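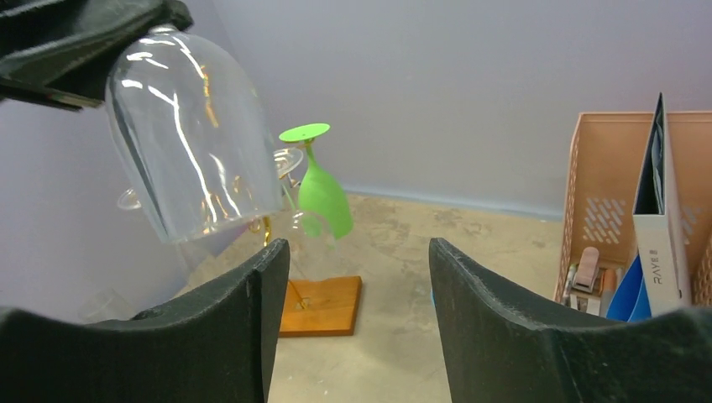

Should wine glasses be stored upside down?
Stemware that is used every week may be hung by the foot or stood upright, according to the space available. Glasses that are used only a few times a year are better kept upright in a closed cabinet.

The question has been raised by several readers of this blog since the April entry on kitchen shelves, and it deserves a fuller reply than was given there.

In this household, clear glasses and colored glasses are kept together. The lime-green ones were bought in Tapia and were at first reserved for guests. They are now in daily use, and the former rule has been withdrawn. An opaque glass does hide a water spot very well. It also hides a ring of dried wine at the bottom of the bowl, and each one should therefore be checked by hand before the table is set.

The following practice has been in place since the move to Rondley:

Glasses are washed singly, in warm water, and held by the bowl during drying. Twisting the foot against the bowl is how two of the old set were lost.

A gap is left between neighboring bowls. Where hanging glasses touch, they chip at the rim, and the chip is usually found by someone's lip.

Metal hooks and holders are wiped with a dry cloth. Polish is not used near the glasses, as the smell lingers.

No more than 8 glasses are kept within reach. The remainder are boxed in the hall closet, stems wrapped in newspaper, with the count written on the lid.

A reader also asked about shelf liner. A plain cotton towel, folded once, has been sufficient for upright glasses, and it is washed with the other kitchen linens.

Decanters will be addressed in a later entry.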